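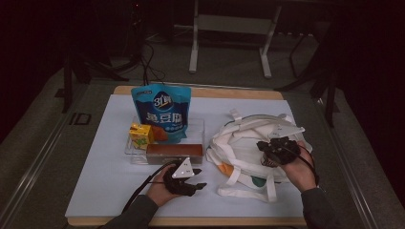
Packing Snacks in a Tote Bag: Frequently Asked Questions

What should go in first?
Long, flat boxes. Lay them along the bottom of the bag, then stand small cartons next to them. Pouches go in last.

Do I need to take everything out of the tray first?
No. Open the tote wide beside the tray and move things over one at a time.

Where should the handles be?
Outside the bag. A strap that falls inside gets buried under the boxes.

Can pouches lie flat?
Yes, if nothing heavy sits on them. We stand ours up along one side.

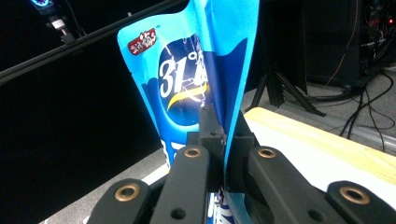
Reading time: 1 min
Updated 2024-08-23 by Nisha Vishwakarma

A snack bag is already creased. Is it still OK to pack?
Creases in the film are fine. Check the seals at both ends. If either one is open, leave the bag out.

How do I pick up a slippery bag?
Pinch it near the bottom seal, where there is less food to crush. Keep it upright until it is in the tote.

How much can one tote carry?
The Drirnwood tote we sell holds up to 11 pounds. For cans or bottles, use two totes.

Can I wash the tote?
Cold water, by hand. Hang it to dry. The printed patches should not be ironed.

Who do I ask about bulk orders?
Melati Nugroho handles orders of 36 totes or more.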